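Evaluation of the Triro two-arm bench cell
Progress report to the Etholm equipment fund, second period (to end of August)

1. Purpose of this period

The fund agreed to support a trial of the Triro cell before any decision on purchase. The first period covered delivery, mounting and power. The work reported here concerns handling: whether the two arms, as supplied and with the standard grippers, can hold and present wire spools of the type used in the Morgan assembly room.

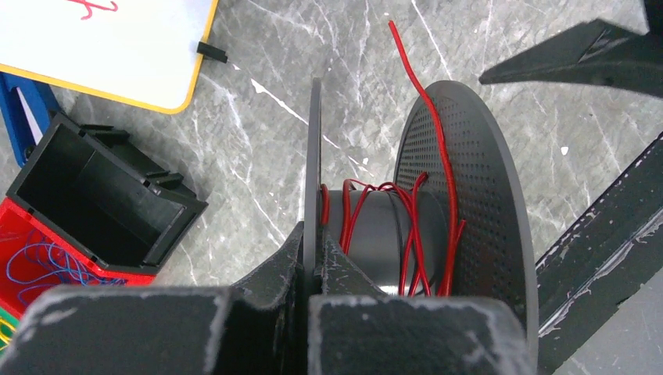
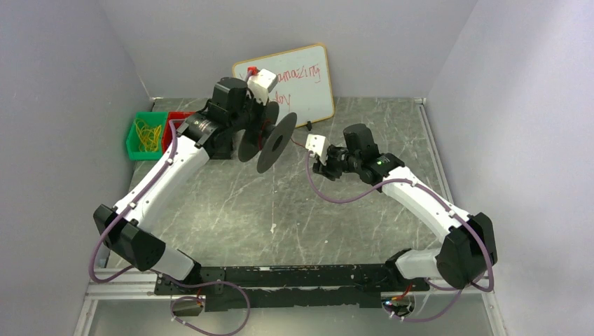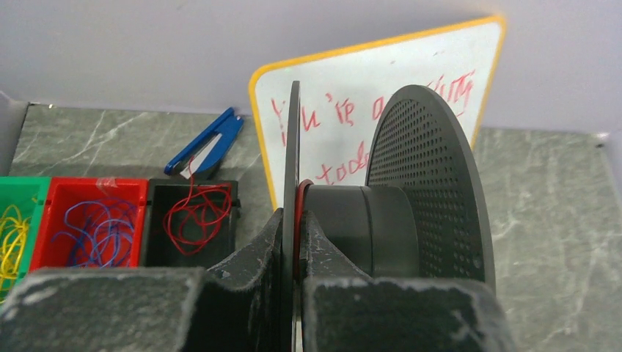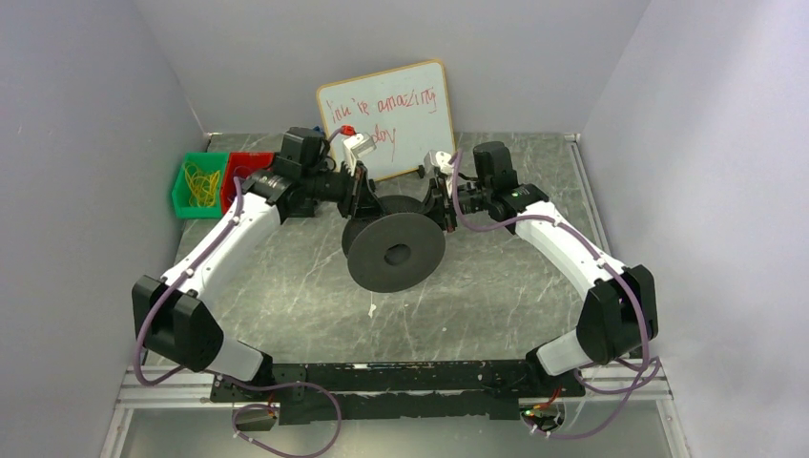 Spool handling in the cell. First and third pictures: wrist cameras. Second and fourth: fixed camera.

2. Configuration

The cell is in the supplier's standard layout, with both arms on a common black rail at the front of the enclosure and the work surface behind it. Each wrist carries a camera, and a further camera is fixed to give a general view. Control software is the Ivedia package in the version shipped with the cell. No changes have been made to the grippers or the jaw profile.

The spool has a perforated flange at one end and a plain, thinner one at the other. It was chosen for the trial as the most awkward item on the Morgan list. The flanges limit the approach angle, and the jaws have to reach the hub between them. Small open bins of coloured wire are kept on the work surface during runs.

3. Work completed

Task A, grip and hold. The left or right arm takes the spool and holds it clear for 30 seconds. The task was run 100 times over the period, with the spool set down by hand at varying angles. The acceptance level in the trial plan was met. Failures were mostly at shallow angles, where one jaw met the flange edge before the hub.

Task B, presentation. One arm holds the spool and the other is brought up to face it across a short gap, ready to take a wire end. Positioning was repeatable enough for the purpose once the arms had been run for a few minutes. From a cold start the first cycles were less consistent, and the operating note now asks for a warm-up.

Task C, wire end. This is the least advanced item. With red wire wound loosely on the core, as in the first picture, the free end can stand well above the flange and its position differs at every load. The software finds it reliably against a plain surface and less reliably where it crosses the perforations. A revised detection setting has been requested from Triro.

4. Condition of equipment

The gripper fingers show pale scuffing on their upper faces, and the rail is marked in several places. Neither has affected results so far. Finger wear will be measured at the end of each month. Spare finger sets are included in the quotation but have a long lead time, and we suggest that 2 sets be ordered with the cell if purchase goes ahead.

Cable routing along the arms follows the supplier's drawing. The loops near the wrists are generous and could catch on taller items. Triro has been asked whether a shorter harness is available.

5. Cost and schedule

Spending is within the approved amount. The loan of the cell has been extended at no charge to allow Task C to be finished. Training for bench staff has moved to the next period for the same reason.

6. Next period

Repeat Task C with the revised setting, using all 3 wire types on the Morgan list.
Run Task B with wound spools. Results so far are for bare hubs only.
Obtain a written answer from Triro on the harness.
Confirm with Ivedia the annual licence terms for a single cell, which the quotation leaves open.

A recommendation on purchase will be made once Task C results are available. Run logs for Tasks A and B are held at Etholm and can be sent on request.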